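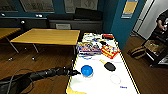
Ticket 3000: Label printer skips every other label

Status: Solved (yay!)
Product: Juntunen desktop label printer
Site: Talham packing room

Opened 9:15 am
Printer feeds two labels for each one it prints. First comes out fine, second comes out blank. Started after we switched to the Skarach rolls in May. Restarted the printer and the PC, no change.

Update 9:40 am
Cleaned the gap sensor with a dry swab. Got 38 good labels in a row and thought we had it, then the blanks came back. So close!

Update 10:20 am
Ran the self test (hold Feed while switching on, let go at the second blink). I love this feature, it prints out everything the printer thinks it knows. Label length was set to 98 mm. Measured one of the new labels with a ruler: 90 mm. The old rolls must have been the longer size.

Fix
1. Load the roll and close the lid until both sides click.
2. In Jullik, open Printer Setup, then Media, and change the length to 90.
3. Press Save to Printer. Plain Save only changes the file on the PC, which cost me a good ten minutes.
4. Hold Feed for calibration. It will spit out a few blanks, let it.

Update 11:05 am
Whole morning batch printed with no skips, and the barcodes look sharper too! Left the darkness setting alone.

Still open: the Jullik template for return labels has the old length in it. Will change that one after lunch.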